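Flat Enough: Notes on a Maple Board

I have been using one maple board as a general work surface since April. It goes on the blue perforated metal table in the back room and gets used for sorting, gluing up small parts and sanding the shape blocks I repaint for a toy library. The perforated top is good for clamps and bad for everything else. Small parts catch on the hole edges, and any block with a narrow base stands at a slight tilt if it lands across a hole. A board solves both problems if the board is flat.

Mine was not. When I first laid it down it rocked on one diagonal. I flipped it, found the same rock in the other direction, and concluded it was twist in the wood and not a bent table. Two winding sticks confirmed it. I took the high corners down with a hand plane, working diagonally, then went straight along the grain until the sticks lined up.

The grain made this slower than it should have been. One band of the board is figured, with wavy lines and a small dark knot, and the plane tore it no matter which direction I approached from. I stopped planing there and switched to a card scraper. After that came sanding: 80 grit over the whole face, then 200. I skipped anything finer. A very smooth face lets the blocks slide when I brush against them, and a polished surface was never the goal. 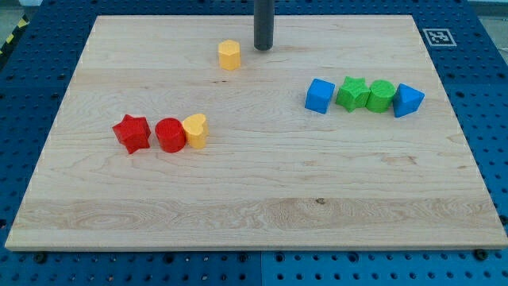 For finish I used Urnuline, a thin wiping oil, in two coats with a day between them. It darkens maple less than the Makori hard wax I had used on a shelf, and the color stayed close to cream with some honey in it. End grain took a lot more oil than the face did. I wiped the front edge three times before it stopped going dull.

The blocks themselves are a good flatness test. They are short prisms, some with stable footprints (hexagon, cylinder) and some with poor ones. A star has five small contact areas out at the points, so any local hump under the middle makes it rock. A heart is less sensitive but has its weight toward the lobes. If a star stands quietly anywhere on the board, the board is good enough for what I do.

Paint is the other variable. Red and yellow are the two colors I refresh most often. Yellow needs an extra coat because it covers badly over old primer. I let the blocks cure standing up on Plodau release paper and do not put them on bare wood until they pass a fingernail test on the bottom face.

Lai-ching Lam asked in the comments on my last post whether I had considered screwing the board to the table. I have. The holes would make it easy, but wood moves across the grain and round holes in sheet metal do not. Slotted brackets would work. For now it sits loose on four squares of thin rubber.

Next job is the underside, which is still as it came from the yard and needs the same two coats of oil.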